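### 3.2 What people keep, and what they keep it in

I went into this part of the study expecting to write about letters. I'd spent most of June in Finholm, sitting in kitchens and asking people to show me the family papers they'd never thrown out, and in my head those papers were going to be bundles of envelopes tied with ribbon (I blame the movies). What I got was mostly receipts. Gas bills, seed orders, a warranty for a washing machine that had been hauled off years before anyone in the house was born — and people knew exactly where each of them was!

I visited 15 households, and in 10 of them the papers lived in the kitchen or right next to it. The Nwachukwu collection, which I used for comparison, has a very different feel, and I think that's down to how it was gathered. Somebody sorted those papers before they reached the archive, so the bills are gone and the birthday cards are still there. If I'd only read the archive I would've come away thinking families in Pemusia cared about nothing but birthdays.

Order was the other surprise. I kept asking "how is this arranged?" and getting a blank look, and then the person would reach in and pull out the right sheet on the first try. Seven households used what I ended up calling layering: new paper goes on top, nothing is ever moved, and you find things by remembering how long ago they happened. My own coding scheme, borrowed from the Trornent survey, had no slot for that. It wanted labels and categories, so I had to add a code halfway through and go back over my early notes, which took a good deal longer than I'd like to admit.

Containers deserve a word too, because they set the limits. Shoe boxes came up again and again (Figure 4), and so did cookie tins and the bottom drawer of the stove.

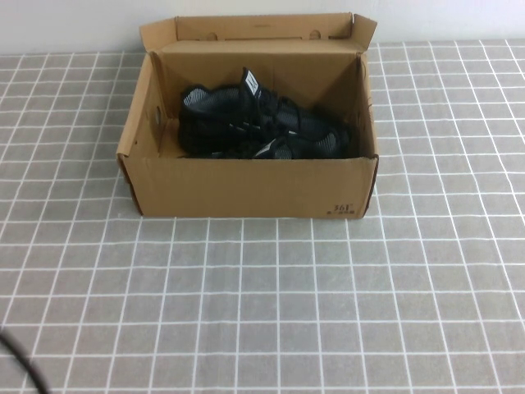
**Figure 4.** Cardboard shoe box with hinged lid, open.

A full container forces a decision, and people were pretty clear about how they made it. Some started a second one. Others went down to the bottom layer and threw out whatever they couldn't put a story to, even if it looked official. One woman had kept a bus ticket over a property tax notice, and she told me she'd do it again — the county has a copy of the notice, after all. I come back to that kind of reasoning in Section 4, where I look at who gets to do the throwing out.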